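Eklow Household Terms

Word list and usage notes, release 3

Summary

Eklow is a list of English names for household goods, collected from secondhand listings and matched to a single preferred term per entry. It holds 2391 entries. Each entry has a headword, a category, any variant spellings, and a short usage note where sellers disagree on the name. The list was built for catalog search at Jurnley and is released for general use.

Contents

Files are tab-separated, UTF-8, one entry per line. The category field is never empty. The variant field may be, and multiple variants are split with a semicolon. Headwords are singular except where the plural is the normal form (tongs, scissors, drapes). Kitchen and table goods form the largest category. Serving pieces take up 431 entries and have the longest usage notes.

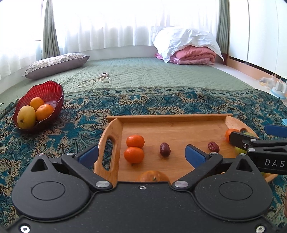 Vikas Yadav
Maintainer, Eklow word list

Source and selection

Terms were drawn from listing titles only. Item descriptions were left out — they repeat the title and add shipping text. A term was kept if it was used by at least three separate sellers. Brand names were removed unless they have become the common word for the item.

"Tray" is a headword with material as a modifier, so "bamboo tray" resolves to tray, material bamboo. "Platter" is kept separate. "Cloth" is split by use where the title gives one, and otherwise left general.

Review

Murray Cosgrove and Brijesh Uniyal marked each entry independently. They disagreed on 299 entries, which Hrvoje Papadopoulos then settled. The original marks are in the review folder.

Known limits

Regional terms are thin outside the United States. Color words are not normalized: teal, aqua, and turquoise stay as the seller wrote them. Furniture coverage is partial and will stay so until the March release.

Corrections

Send the headword, the proposed change, and one listing title that supports it. Changes to category names are handled separately — open a request before editing the file.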